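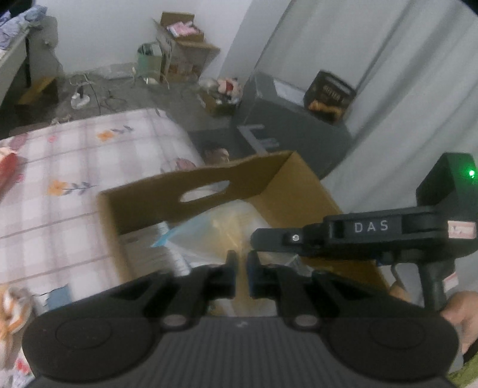
About Vetbridge

Vetbridge looks after the phones, networks and cloud systems of small and mid-sized organisations, and has done so for long enough that a few of our first customers still ring us on the number we gave them when we had one desk and a borrowed filing cabinet. We began in a rented room above a bakery in Mekham, with two technicians, looking after switchboards for veterinary clinics (that's where the name comes from, and yes, we still get the odd call about vaccinations). The clinics told their accountants, the accountants told their clients, and before long we were programming phones for freight depots, dental practices and a very patient bowls club.

These days we have 20 staff across offices in Mekham and Jardine, and we look after 3,659 extensions for a little over 200 customers. Plenty of those customers have moved to the cloud. Plenty haven't, and we're quite happy to keep an older on-premises system going if it still suits the way you work – our workshop in Jardine holds a good range of spare handsets and line cards for exactly that purpose. 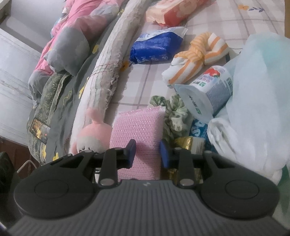

When you call our help desk you'll speak to a person at one of our own offices, between 7.30 in the morning and 6 at night, and after that to whoever is on the roster. We try to keep the same technician with the same customer from year to year. It means you don't have to explain all over again that the warehouse line rings in the kitchen, or that the front counter has to be able to pick up calls for the whole building while everyone's at lunch.

Our biggest piece of work lately has been Misurden, a call-handling service we built ourselves over two rather long winters. It brings calls, voicemail and text messages together in a single window, and it grew out of years of listening to receptionists tell us what drove them up the wall about everybody else's. We're still adding to it, and the next release, due in September, will include the shared holiday calendar that so many of you have asked for.

If you're thinking about a change, or you'd simply like a second opinion on a quote, do give us a ring or drop in to either office. We'll put the kettle on and have a look at your latest phone bill with you – there's no charge for that, and you're welcome to take our notes away and think them over at home.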